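21 February 2024

Read the Vosum file again from the beginning, all of it, including the parts I had marked as irrelevant. The hearing has been put back to March and I have no excuse for not knowing it properly by then.

The basic facts are not in dispute. At twenty to eleven at night a man was struck twice outside the tyre shop on the Pikholm road. The first blow was to the left forearm and the second to the side of the head. He went down between the kerb and a parked van. A passer-by, Ojārs Rimkutė, crossed the road, put himself between the two men and held the attacker by the sleeve until the attacker slipped out of the jacket and ran. The jacket stayed behind. Rimkutė rang for an ambulance and then for the police, in that order, and the two calls are three minutes apart on the log.

What is in dispute is the identification, and that is the part I am paid to look at.

Rimkutė gave two statements. The first was taken at the roadside by an officer writing on a clipboard in the rain, and it runs to less than a page. The second was taken the following afternoon at the station and runs to four. In the first he says the man was "tall, dark top, short hair". In the second he gives a height, a build, a jaw, a way of standing and a scar. I do not think he is lying. The second statement was taken after he had been shown a still from the garage camera, and the form records this in the box at the bottom, where it is easy to miss. The scar is visible in the still. There is no scar in the first statement. A tribunal can draw its own view, but the order of events has to be put in front of them plainly, with times.

Went through the lighting as well. There are two street lamps on that side of the road. The council fault log shows the nearer one reported out nine days before and repaired four days after. The other stands 10 metres beyond the van. The tyre shop sign is switched off at eight. So the light on the attacker's face came from the far lamp, from behind his right shoulder if Rimkutė was standing where he says he was. I drew this on squared paper three times and got the same result each time. The prosecution plan has both lamps marked as working. I assume that is carelessness, since the plan was copied from an earlier road traffic case and still has that case's number in one corner.

Wrote to Sivov to ask whether the plan has been formally served or is only a draft. If served, they will need to correct it. If a draft, I would prefer they found the error themselves.
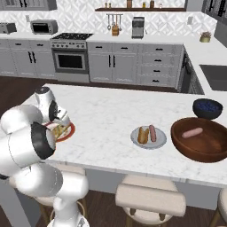

The jacket is more difficult. It was bagged at the scene but the bag was not sealed until it reached the property store. The gap is 100 minutes by the continuity sheet. During that time it was in the boot of a patrol car with, among other things, a traffic cone and the officer's own waterproof. The laboratory found a mixed profile at the collar with at least three contributors. The report is careful and says no more than it should. The summary attached to the charge is less careful and refers to "a match". I have underlined the word and put the page number of the proper report beside it.

In the left pocket there was a receipt from a hardware shop for a tin of primer and a roll of masking tape, paid in cash. There was nothing in the right pocket. The receipt has a till number and a time. I cannot find any record that anyone went to the shop and asked to see the till footage, and by now it will have been overwritten. Most systems of that kind keep a month at best. It might have helped either side. I have put it down as an enquiry not made and left it at that.

Telephone with Maksymiv after lunch, 25 minutes. He wants to lead on the 3,000 paid into the defendant's account two days after the assault, on the footing that the other side will raise it anyway. I said I would leave it alone. The payment has a reference, the reference belongs to an insurance claim for a damaged roof, and the claim letter is dated the previous autumn. It is fully explained on paper. If we bring it up first we give it a weight it does not have. He said he would think about it. He generally does what he meant to do in the first place, but he does listen, and it sometimes shows in the wording.

We also spoke about how to treat Rimkutė. Maksymiv had drafted some questions suggesting that he had been drinking. There is nothing in the file to support this beyond the hour and the fact that he was walking. I asked him to take them out. The man intervened in a serious assault with no obligation to do so, and the medical report says in so many words that a third blow could have been fatal. He can be mistaken about a face and right about everything else. The questions should go to distance, light, duration and what he had been shown before he was asked. Ten questions would cover it. I have drafted eight.

On duration: he says in the second statement that he had hold of the sleeve for "a good minute". The garage camera does not cover the spot but it does pick up headlights passing, and the sound of a shout is on the recording, followed by running feet. Between the shout and the feet is 10 seconds. I listened to it with the headphones and a stopwatch, five times, and the spread was less than half a second. People nearly always overstate these intervals. It is worth putting to him gently, as a fact about memory. It does nothing for his reputation either way.

Outstanding: the reply from Sivov on the plan; the original of the council log with the stamp on it, as the copy is cropped; the officer's notebook for the hundred minutes; the size label of the jacket, which the property sheet gives as large and the laboratory gives as medium. That last one only came up this evening while I was putting the pages back in order. One of them has read it wrongly or the label has been transcribed from something else. The defendant takes an extra large, according to his own statement, though he was asked this casually and may have been guessing.

Will need to see the jacket itself. The property store is at Pikholm and they want two days' notice in writing. Letter done, goes in the morning post.

Rain again. Gutter over the back door is still dripping on the step.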